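From: Burgi Lehner
Date: 25 November 2022
Subject: Re: [skurkell-users] Black coating on hand tools

Marianna Głowacki wrote:
> Our Widmer pliers lost their black finish after 300 cycles
> in the tumbler. Is the coating too thin, or is it the media?

Probably the media. Ceramic cuts corners first and flats much later. 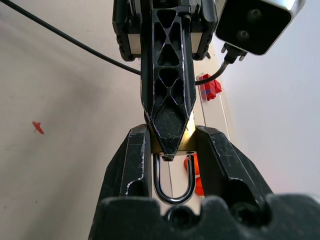 Coating thickness is a poor guide to wear. We ran 29 parts past 1,000 cycles in June and the flats still measured within spec. Look at where the pale marks collect: on the black fingers in the photo, the inner vertical edge and top corner of the left one are chipped, while the right has small scratches and specks. I would break the edges before coating.

Brass should go in a separate load with plastic media.
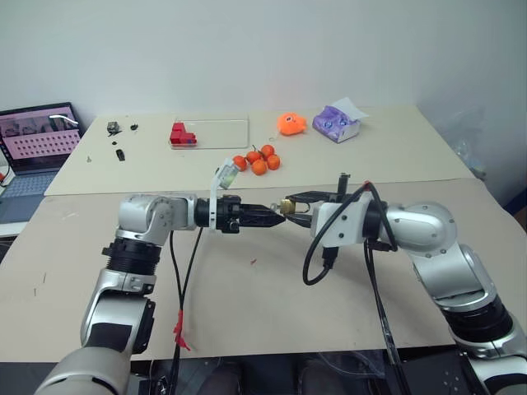

Small brass padlock, held in black gripper fingers.

Send me your media grade and load size.

Burgi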